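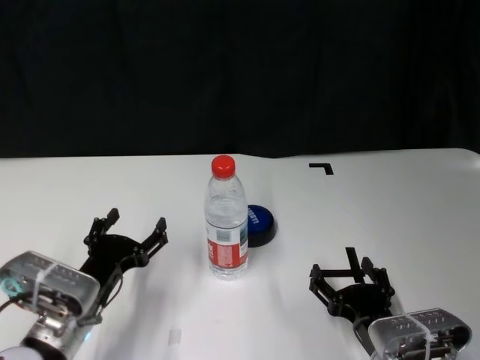

Tultadville Community Help > Home and Kitchen

Do shop-bought water bottles really have to go in the recycling after one use?

Posted by Birhane, September 10, 2019
Viewed 2,337 times

I keep being told that you mustn't refill the thin clear bottles that water is sold in. My sister-in-law says it's dangerous, a leaflet at work says it's "not advised", and neither of them will say what is supposed to happen. It sounds to me like a handy thing for people who sell water to have us believe.

Mine are the ordinary sort with a red screw cap. I fill one from the kitchen tap, leave it on the table while I work and drink it over the day. I've had the same one on the go for five days. It looks fine and tastes of tap water. Is there a proper reason to stop, or is this one of those things everybody repeats?

Skevell
1,368 posts

Depends what you mean by dangerous. I've read a fair few of the scare stories and most of them never get as far as saying how much of anything you'd have to drink. I don't lose sleep over the plastic.

What I would worry about is your mouth. You drink from the neck, screw the cap back on and leave it at room temperature all day. Looking fine tells you very little. The screw thread and the inside of the cap are the worst bits, and a narrow neck won't take an ordinary washing-up brush. Warm soapy water, a good shake, rinse it and let it dry with the cap off. Very hot water can make thin bottles go out of shape, so keep them out of the dishwasher.
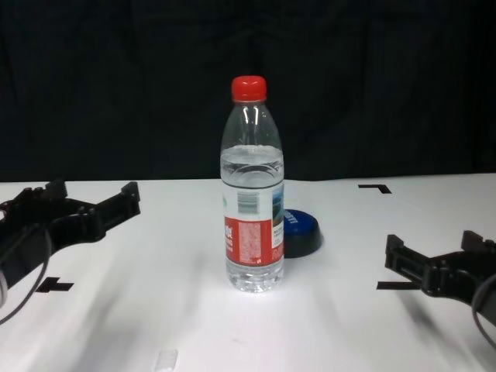
Red ridged cap, thin clear plastic, label still on.

I'd peel the label off as well if you're keeping one for any length of time. Paper ones go soggy at the sink and the edges pick up muck. Once the plastic is creased or cloudy, or it smells of anything at all, bin it.

Would I do five days? With a wash every evening, yes. Without, no, and I'm not convinced you've been washing it.

Drodier
2 posts

just buy a proper bottle with a wide neck. had mine since last November, never had a problem

Birhane

Rinsing, if that counts. I can see the point about the thread and I'll try the soapy water. I still think the leaflet could have said so. As for a "proper" bottle, the last one I bought leaked in my bag and cost more than a month of the cheap ones, so I'll take some persuading.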